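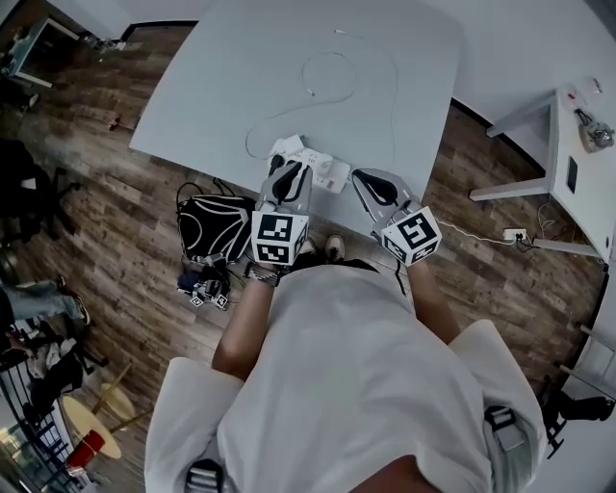
The large square white table, seen from above.

Who Sits Where? Sharing Big Tables at the Buenaventura Study Hall
Project report by Rosalinda Barredo
Handed in 09/03/2023

Why I picked this

My first idea for the summer project was noise. I wanted to measure how loud a study hall gets during the day and whether people leave when it does. Then Mr. Lacson (Reynaldo Lacson, my project advisor) asked what I would be measuring the noise with, and my answer was my phone, and he made a face. So I spent an afternoon in the Buenaventura hall trying to think of something else and got annoyed that I couldn't find a seat. There were plenty of chairs! Every table just had one person at it, with a bag on the chair next to them, and I didn't want to be the one to ask.

That was my project. Why do people who don't know each other spread out the way they do, and what makes somebody finally sit down at a table that's already taken?

I live in Estside, and the hall is a short bus ride away, so I could go a lot. I also go there anyway in the winter because our apartment is loud (I have brothers).

What other people have written

There is a lot of writing on personal space and I only read a small part of it. The main idea I took from it is that people keep a kind of bubble around them and that the bubble changes size depending on who is near and what they're doing. Some of it is pretty old and some of it is about park benches or trains. Trains are useful because you can't really choose to leave, but in a study hall you can get up whenever you want, so I wasn't sure how much would carry over.

The other thing I read about was "markers," meaning the stuff people leave to show a seat is taken. A jacket, a book, a water bottle. I liked this part the best, maybe because I do it all the time. I didn't find much on big square tables. Most of what I found was about long rectangles, where it's obvious that the far end is the far end. On a big square table you can sit in the middle of one side and sort of own the whole thing without meaning to.

How I did it

I visited on nine days in August. Each time I sat in the same corner with a notebook and wrote down every time a person came in and chose a seat. I wrote down whether they took a table by themselves or joined one, which side they sat on compared to the person already there (across, next side over, or same side), and if there were any markers out. I did not write names or anything about what people looked like. I put a sign by the door saying there was a student project going on, and the front desk had my form from school.

I ended up with 174 seat choices in the notebook. I also asked people on their way out if they'd answer a short paper survey, and 23 said yes. The survey asked how they picked their seat, if they'd mind a stranger sitting down, and what would make them pick a different table.

My cousin Kenneth Lumbao came with me on two of the days and kept his own notebook so we could compare. We agreed nearly all the time, except on what counts as "same side." He said corner seats belong to both sides. I said you have to go by where the chair is pointing. We used my rule for everything in the end, and I went back and fixed his pages.

What I saw

The strongest thing by far was that people took their own table whenever they could. I expected that. They walked past seats with a better view and past the ones near the outlets to get a table alone. When the hall was quiet I hardly ever saw anyone join a table unless they knew the person.

Once all the tables had somebody, it got more interesting. Most of the people who joined a table did not sit straight across. I thought they would, because across is the farthest away you can get. They took the next side over, so they were at an angle and didn't have to look at each other every time they looked up. One person wrote on the survey, "I don't want to make eye contact while I'm doing math." I feel the same.

Same side was rare. When it happened it was usually a group squeezing in, and once it was a man who wanted the outlet and said so, loudly, before he sat down.

Markers worked, but not the way I thought. A bag on a chair kept people off that chair, sure. But papers spread out on the table top kept people off the whole table. A person with a laptop and one notebook got joined a lot sooner than a person with worksheets fanned out in front of them. I started guessing in my head which table would get joined next, and by the last few visits I was getting pretty good at it (I didn't write my guesses down, so I can't use them as results, and Mr. Lacson says I should have thought of that).

What people said about it

On the survey most people said they wouldn't mind a stranger sitting down. This doesn't match what I saw them do with their bags! I asked Virgilio Abella about it. He ran the front desk at the hall for years and now just comes in to read the paper. He thinks people don't mind being joined, they mind being asked. If somebody sits down quietly it's fine, but if they come over and say "is this taken?" you have to stop and move things and be nice about it. I had no question about asking on my survey, so I can't test his idea. I still think it's a good one.

A few people said they pick by light. A couple said they always sit in the same spot and go home if it's gone, and I wish I had asked more about that, because it means some people left and never got into my notebook at all.

My uncle Ronaldo Lumbao read a draft of this and said the same thing happens in the lunch room at Drisell, where he works. They switched to bigger tables so crews would mix, and everyone just sat farther apart.

Problems with my project

I only used one hall and one month. August is slow because school is out, so I had fewer crowded times than I wanted. The Durnusau branch has smaller round tables and it would have been good to compare, but the bus over there takes forever and I ran out of days.

I was also sitting at a table myself the whole time, with my notebook and my jacket spread out. That means I was part of what I was studying. I counted people who joined my table the same as any others, and looking back I should have marked them separately.

The survey was too short, and people filled it out standing up by the door, so some of the answers are one word. One of them is "chair." I left it in.

What I'd do next

If I get to keep going in the fall I want to put tape lines on some of the tables to split them up, and leave the others plain, and see if people join the taped ones faster. Mr. Abella says the desk would probably allow it if I use the kind of tape that peels off clean. I also want to add the question about asking, and one about people who leave when their spot is gone, though I'd have to catch them on the way out.

Thanks to Kenneth for the two days and for not staying mad about the corners, to Mr. Lacson for reading every draft, and to everybody who filled out a survey on their way to the bus.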